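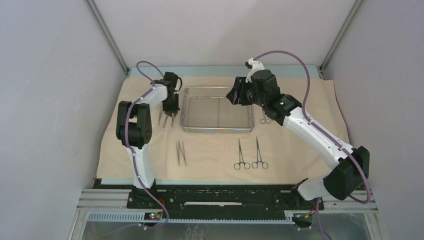 Photo: Ermira Kovačević

Search this site Go

Lejla Yordanov
Feb 17, 2019

Back from the Arnberg pairs. 143 tables' worth of people who all know exactly what I should have led.

Board 3. I open one spade, Boris bids two no trump. I take it as natural. Boris has been playing it as a spade raise since September and says he emailed me. He did email me. It was 3000 words long.

We stopped in three no trump with ten spades between us – down two. Every other pair in our line made four spades.

Board 17 I doubled four hearts on general principles. The general principles made an overtrick.

Valbona and Ultan won the thing, playing a card with about six conventions on it. Ours needs a staple.

We came 3rd in the consolation, for which the prize is a voucher for the Bendon club bar. Bendon is 237 miles from my house.

Boris wants to add Kodska over their one club for the next one. I said send me the notes. Short ones.

They've arrived – there's an appendix.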